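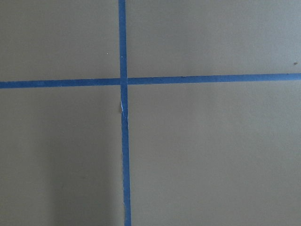
Blue tape, crossed

Ferkine Reading Room: Frequently Asked Questions

Joining

What is the Ferkine Reading Room?
A subscription library in Grurkport that lends true stories. Shipwrecks, expeditions, failed canals, lives of people who kept bees or governed provinces (badly, as a rule). We lend history, travel, biography and memoir, along with a shelf marked Other which has grown faster than the rest of the collection and which we are trying not to feed.

Do you have any novels?
No. There are a few on the Other shelf that came in by mistake, including one that called itself a memoir until its author was asked some questions. You may borrow those, but please don't ask us to order more. The public library up the hill has plenty and it is free.

How much does it cost?
Membership is £34 a year for one reader, or £18 if you are a student, out of work or under twenty-one. You can pay by card at the desk or through the website. Cheques are accepted with a sigh.

Can I try it first?
You can come in and read at the tables for as long as you like on any day we're open. You only need to be a member to take a book out of the door. Some people have been trying it first for several years now and have favourite chairs.

Can children join?
From 12 upwards, in their own right and with their own card. Younger readers can use a parent's card. We don't have a children's section as such, though the polar shelves seem to do the job. Be warned that a good many of those books go into detail about what happened to the dogs.

Borrowing

How many books can I have at once?
Four. If you are writing something and need more, tell the desk and we will probably say yes. If you have been writing it for a long time we may ask to see a page.

How long can I keep them?
A month. You can renew as often as you like until another member asks for the book, at which point you have a week to finish it or give it up. We don't tell you who asked.

What happens if I'm late?
You get an email, then a slightly shorter email. After that the fine is 12p a day per book, with a ceiling of the price of a paperback. We gave up fines altogether for one winter and didn't see the large history of the herring trade again until spring.

I've lost a book. What now?
Tell us. It is far less awkward than you think, and we would like to stop looking for it. If the book is in print we ask you to pay for a new copy. If it's out of print we ask for a fair price, decided by looking up what second-hand dealers want for it and then being reasonable. Should it turn up later behind the radiator, bring it in and we'll refund you, less any damage done by the radiator.

Can I write in the margins?
No, not even in pencil, and not even if the author has got the date of the battle wrong. Correction slips are kept at the desk. Fill one in, and if you're right we will tuck it inside the back cover for the next reader. A couple of our naval histories now have correction slips correcting the correction slips, and they are some of our most borrowed books.

Do you post books?
Within the UK, yes. You pay the postage both ways. Anything older than 1900, anything with fold-out maps and anything the desk describes as "tired" has to be read in the building.

The catalogue

What is Samir?
Samir is our online catalogue. You'll find a link to it at the top of every page of the website. You can search by author, title, subject or place, and reserve a book if it's out. The name was meant to stand for something and the note explaining what has gone missing.

Why can't Samir find the book I want?
Three likely reasons. We might not own it. It might be in the back room, waiting to be catalogued, where there is always a queue. Or it may have been entered under its subtitle, a habit of the early days that we are still putting right. Try searching for the place instead. "Lake" brings up far too much but "Titicaca" works nicely.

Samir says a book is in, but it isn't on the shelf.
Somebody is probably reading it at one of the tables. Have a look round before you come to the desk, and please don't stand over them. If it isn't on a table either, check one shelf up and one shelf down. Members are very good at putting books back and less good at putting them back in the right place.

How are the shelves arranged?
By region, then by rough date of the events, then by author. Biography goes with the place where the person did the thing they are known for, so explorers are filed under where they went and not where they were born. Those who never arrived are filed under where they were heading. This seemed the kinder choice.

The reading group

Is there a reading group?
There is. We meet once a month, at 7 in the evening, in the front room. We don't meet in August, or in December, when the front room is full of coats. You don't have to be a member to come, but members get first call on the copies.

Who picks the books?
Everyone who comes can put a title in the tin, and one comes out at the end of each meeting. There's a page limit, brought in after a life of a Victorian bishop that ran to more than 2 volumes. Please don't put the same title in over and over. We do recognise handwriting.

Do I have to have finished the book?
No, but don't complain if we tell you who survives. With most of what we read it is a matter of public record.

Do I have to speak?
No. There are people who have come regularly and said nothing apart from "is there any milk", and they are very welcome.

What are you reading next?
It's chalked up on the board by the door and listed on the website. November is always a sea book. We have tried to change this and the sea keeps coming out of the tin.

Visiting

Where are you?
On the quay at Grurkport, above the chandler's. The entrance is at the side, up the stairs. If you're among coils of rope you have gone in at the wrong door, although they're used to it and will point you back out.

Is there step-free access?
Yes, by the lift at the rear of the building. Ring the bell marked Ferkine and someone will come down. The lift is slow and makes a noise halfway up, which the engineer tells us is normal. All the shelves can be reached from the lift side, and the desk will fetch anything that's too high.

What about the Hirkell shelf?
Hirkell has a small collection of our books in the old ticket office at the station. It is open to members whenever the station is. Borrow and return using the notebook on the counter, and write clearly, please. You can send a book from Grurkport to Hirkell by reserving it on Samir and choosing Hirkell as your pick-up point. Allow a week, as it travels in the back of a car that is going there anyway.

Can I bring food?
Tea and coffee in a lidded cup, yes. Biscuits if you must. No oranges, please – the juice gets further than you'd believe. Soup has been attempted and is now covered by a rule of its own.

Can I bring my dog?
Yes, if it's quiet and doesn't mind stairs. See also the note above about the polar shelves.

Giving us books

Do you take donations?
Gladly, within reason. Send us a list first. We are always after first-hand accounts, regional history, translated travel writing and anything at all about lighthouses. We're not short of celebrity memoirs, road atlases or books about the same two world wars that everybody else's uncle left them.

What do you do with the ones you don't keep?
They go on the trolley by the door at £2 each. What the trolley can't sell goes to a charity shop in Hirkell, and now and then a member buys it there and donates it to us.

My question isn't here.
Use the form on the contact page or ask at the desk. We answer within a few days, sooner if it's about lighthouses.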